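Why I stopped shouting at the television about our council

20th February

I live in Rurnham for eight years now, and for most of this time I watched politics only on the television, with the sound too high.
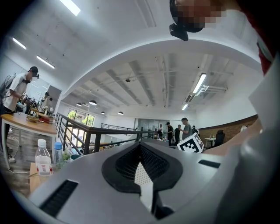

The appointment

Last August our mayor gave a position to his son-in-law. The title is Senior Adviser for Regional Partnerships. I read the job description three times with a dictionary beside me, and I still could not explain it to my neighbour. The local news channel talked about it for two evenings, the guests laughed a lot, and then they went back to the parking fees in Mundden.

I was angry, I admit it. In the country where I was born such things are so usual that people do not even laugh. I had the idea that here it would be different.

What I did with my anger

First I wrote a long comment under the article and I got 17 answers, most of them rude, and two correcting my grammar. Then my wife told me that any resident may read the minutes of the council meetings. They are on the website, under a menu which is very well hidden.

The appointment is in the minutes of one evening session, item 24. It took one paragraph. There was no open competition, because the position is "temporary", and for temporary positions the rule does not apply. It was already extended one time. The same paragraph mentions travel costs of $2,967 for a visit to Tritton, and I would like to know what was discussed there, as Tritton is less than two hours by car and you can come home for dinner.

A small question

I sent a question to the council, very polite. I asked who the adviser reports to and whether his work is written down somewhere. After three weeks I received a letter which thanked me for my interest in local democracy. It did not have an answer in it, so I sent the same question again, with the letter attached.

In the bakery I go to, Jalali, on the corner near the library, the opinions are divided. Some say that every mayor does this and the last one was worse. One woman told me the son-in-law is a nice young man who helped to organise the winter market. Maybe he is. I have nothing against him personally, and perhaps he would win the position if other people could apply for it.

The next meeting is open to the public and there are fifteen minutes for questions at the end. You must register your name by noon on the same day. I have registered mine, and I am practising my question in the kitchen.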